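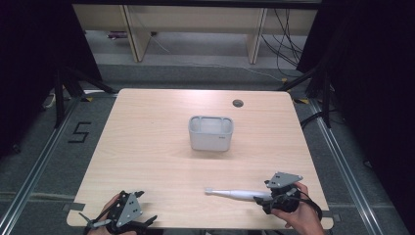
Station 5: an electric toothbrush held in the right gripper, with the divided container at mid-table.

The Astby procedure for hand-held gripper recording is nine pages long, and most of it concerns what happens before an operator touches an object. The current revision, dated 15th March, sets one table layout per station. Floor numerals, corner tabs and tripod positions are fixed, and any change to them closes the batch.

A batch is 48 episodes of a single task. Skekex, which reviews the recordings, rejects a batch when more than three episodes show an object leaving the table.
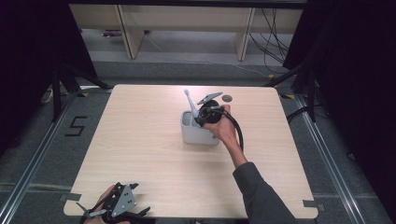
Does the operator have to use the same hand throughout a batch?
The hand named on the task sheet is used for every episode. A switch starts a new batch number.

Cable routing gets its own section. Slack must allow full reach across the table without tension at the connector, and the loop may not pass between the jaws. Tsoukalas, a supplier of finger pads, asks for inspection every 500 grasps and replacement at 3,000. The Tosura site found wear starting at roughly 1,000 on hard plastic handles and moved its own replacement limit down to 2,000 in August.

Pads are inspected with the jaws open and the tool clear of the work surface. Frayed edges are logged by finger, left or right. 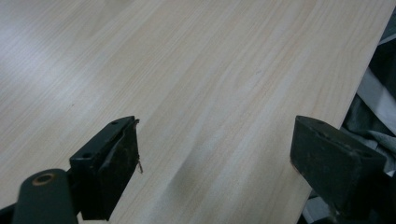
Who signs off on a worn pad?
The station lead signs the log, and the tool stays out of service until both pads have been replaced as a pair.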